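**Is there a machine yet that will fold my laundry? Asking for a household of five.**

Posted by Zamfira Toma

Every October the knitwear comes out of storage and I lose an evening to it. I have seen the ads for the Giltari folding cabinet and the Skestix, and both fold a white T-shirt beautifully. I own maybe two white T-shirts. My pile looks more like this:

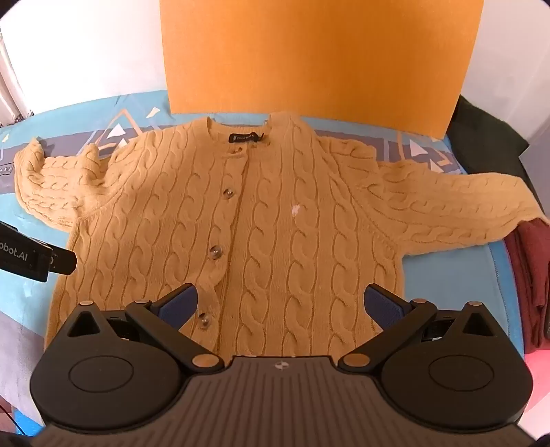 *Cable-knit cardigan, four buttons, with more clothes waiting behind it.*

Can anything on the market handle that without me standing beside it? I'm willing to spend money. I'm less willing to spend 11 minutes feeding a machine so it can save me four.

**hemline_pete**

No.

**Dobre**

I work in a commercial laundry, so a longer no.

Flat stuff is solved. Our sheet folder is older than my kids and does 22 pieces before I've finished my coffee. Towels, fine. For shirts we have a Tastel unit, but somebody has to clip each one on by the shoulders, and that somebody is me. It gets almost 70 out of 100 right on a good night. The rest come out looking like I sat on them.

Knits are another animal. A cardigan has sleeves that go where they like, and a front that slides open when you lift it. Most machines want to be told where the corners are, and a sweater hasn't got any.

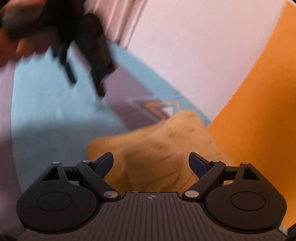

Small things are worse than big ones, in my experience. Crumple a piece of yellow knit like that and there's a ribbed end to go by, then a lot of creases. You or I would pick it up and give it a shake. A machine has to work out which bit is the opening first, and ours would send it straight to the reject bin.

Buy shelves. Hang the shirts, fold the sweaters in half and in thirds, and let the socks live loose in a drawer.

**Zamfira Toma**

Thanks, both. Pete, yours was quicker to read. Shelves it is, unless someone tells me the Skestix does cardigans by spring.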